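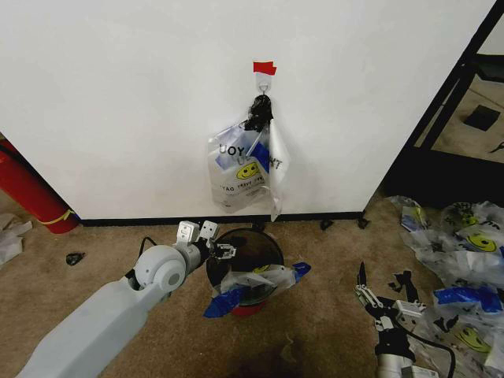

Both arms in view, bags hanging on the hook behind.

Gripper dropping out mid-task, right side only
Dandton Forums > Manipulation > Faults and repairs

ksw_bench
Posted Saturday, December 18, 2021
Two-arm cell, Kusirton grippers on both wrists, Tundau controller. The job is taking a carrier bag and lining a round bin with it. It ran without trouble from April until last week. Now the right gripper loses comms partway through, the fingers stay wherever they were, and the arm carries on moving for a moment before the controller notices. Twice it has dragged the bin with it.
The log gives a timeout on the right tool port and nothing else. Left side is fine. Power cycling the tool brings it back every time. I have swapped the port settings between left and right and the fault stays on the right.
What would you look at first?

pellow64
Cable. You've got a big loop coming off that right hand and going back down. If the wrist rolls past 90 degrees on the way into the bin, all of that twist ends up at the connector. Unplug it and look at the pins.

tomasz_r
Agree with cable, but check the strain relief before the pins. Ours broke inside the sleeve and looked perfect from outside.

hobbin
I'd want to rule out static first. Thin plastic bags on carpet is about as bad as it gets in winter with the heating on. We had an identical timeout handling film at work and the cable was fine. It was discharging through the fingers into the tool electronics.

pellow64
Static would hit both sides. He says left is fine.

hobbin
Not if the right hand does most of the bag handling. Which one does the pulling open?

ksw_bench
Right hand pinches the rim of the bag and pulls, left holds the other side against the bin. So the right does handle it more, but they both touch it on every run.
Wrist roll on the right peaks at 80 degrees according to the log, so not quite 90. Connector pins look clean. I'll get the sleeve off after the weekend.

mags_n
Leaving the cause aside, the bit that bothers me is the arm moving after the tool has gone. That's a separate fault and I'd deal with it first. What is your tool timeout set to?

ksw_bench
700 ms. It came like that.

mags_n
That's far too long if you're gripping something. Bring it down and make loss of tool comms a protective stop on both arms, since they can be holding the same bag. At the moment one arm can stop while the other keeps pulling.
Also please don't reach in to free the bag while it's sitting there with the fingers closed. If comms come back it may finish the last command. Tool power off, then hands in.

tomasz_r
Careful how low you go with the timeout. On the Tundau I got nuisance stops every few minutes when I set it too short, and then people started resetting without looking. I'd rather have a slightly slow stop that everyone takes seriously.

mags_n
Nuisance stops mean the comms are bad and you fix the comms. Leaving the timeout long only hides it.

tomasz_r
Fine in theory. He has to run the thing on Monday.

mags_n
Does he?

ksw_bench
Not any more, I've tagged it out.

irfan_r
Coming in from the Nyamweya subforum, where somebody linked this. Same gripper, same symptom. On mine one conductor had cracked where the cable leaves the wrist, and it only went open with the hand pointing down and rolled. To find it, park the arm, leave the motion disabled, and flex the cable by hand with a meter across it. Do it at the wrist end first. A straight continuity test on the bench passed every time.
– Irfan Rondonuwu

hobbin
Still worth an earth strap and a humidity reading while you're there. Costs next to nothing.

ksw_bench
Sleeve is off. There is a kink in the cable around 64 mm back from the connector, and if I bend it there the meter goes open. Bench test with it lying straight was fine, same as Irfan's. New cable ordered.
Timeout is shortened and loss of tool now stops both arms. I tested that by pulling the right connector with the fingers empty and the speed right down. Both stopped.
hobbin, I haven't ruled out static, I just don't have a way of measuring it here.

hobbin
Fair enough. If it comes back with the new cable you know where I'll be pointing.

pellow64
Route the new one with the loop further up the forearm and clip it, or you'll be doing this again by April.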